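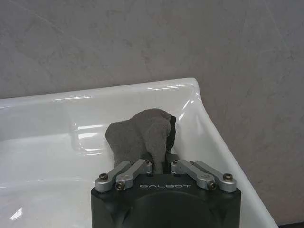
Gray towel over the white sink, all bunched up.

Wiping down a white sink so it doesn't streak

Quick one, guests at 6. You need: one terry towel (old is fine), dish soap, warm water, a dry cloth for the end.

1. Clear everything off the rim. Soap dish too.
2. Rinse the bowl. Hair and grit out first or you'll just push it around.
3. Couple drops of soap on the towel, damp not dripping. Fold it, then bunch it so you've got a fat rounded pad.
4. Start at the back rim by the wall. Go side to side, then down into the bowl, drain last.
5. Refold to a clean bit when it gets grubby. Dont skip this.
6. Rinse, then dry right away. Water left sitting is where the spots come from, esp. in Clokham, our water is awful.

Marbled walls: plain water only, no vinegar. Rosalba Sorrentino used it on hers at the Astgate flat and got dull patches.

Towel goes in the wash at teh end, no softener. Softener makes it smear.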